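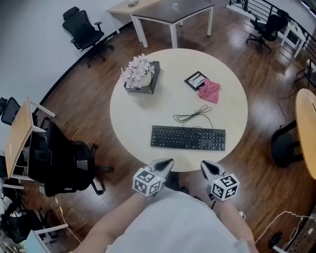
## 4.3 Recording a two-hand demonstration

Use this procedure to record a table task with the Vosari hand-held grippers. Finish the calibration in 4.2 first. The steps are the same for every table task in the Plelent set; the keyboard task is used throughout this section.

1. Put the keyboard near the front edge of the table, centered on where you will stand. Leave the cable attached and let it lie behind the keyboard.
2. Leave other items on the table unless the task sheet says to remove them. Vases, tissue boxes and cloths are allowed as background.
3. Pick up one gripper in each hand. Check that the marker cubes are seated and that your sleeves do not cover them.
4. Stand at the table edge with both grippers at the start position, just off the near edge.
5. Start the recording in Zivar and hold still for 3 seconds.
6. Carry out the task at a steady pace. Use only the gripper jaws to touch the object.
7. Return both grippers to the start position, hold still again, and stop the recording.
8. Enter the task code. The code for the keyboard task is 156.

Record 20 demonstrations before you change the layout. Between demonstrations, move the keyboard a little to the left or right and turn it slightly.

**Note:** If Zivar reports error 29, a marker was out of view for too long. Discard the recording and repeat from step 4. Short losses are filled in during processing and need no action.

**Note:** Strong overhead light can wash out the marker pattern. Tilt the gripper until the preview shows both cubes outlined.

**Caution:** Do not lift the keyboard by its cable. A gripper that slips under load can throw off the jaw calibration.

**Caution:** Check the floor for power cables before you step back from the table.

Send questions about task codes to Radosław Głowacki. Report damaged cubes to Trilok Kushwaha and do not re-glue them yourself.

Revised 2024-01-30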